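Grip rules for soft goods, revised

June 3, 2024

The Tuteo cell has had a written handling rule since May, and I rewrote it this week. The old text set one closing force for every item. The new one sets a ceiling per item class, and bread gets the lowest: 6 newtons at the fingers, no exceptions for large rolls.

A trial counts only if the basket starts empty and the table has no second item on it. Cable slack is checked before the arm is powered. 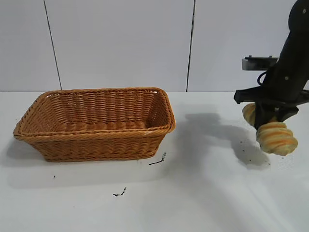

Hường Đinh wrote back that a force ceiling means little without a speed limit beside it, and asked for both on the same line of the sheet. Fair point — I have added 70 mm/s for the final approach. Crumbs get wiped between runs, every 15 trials at the latest.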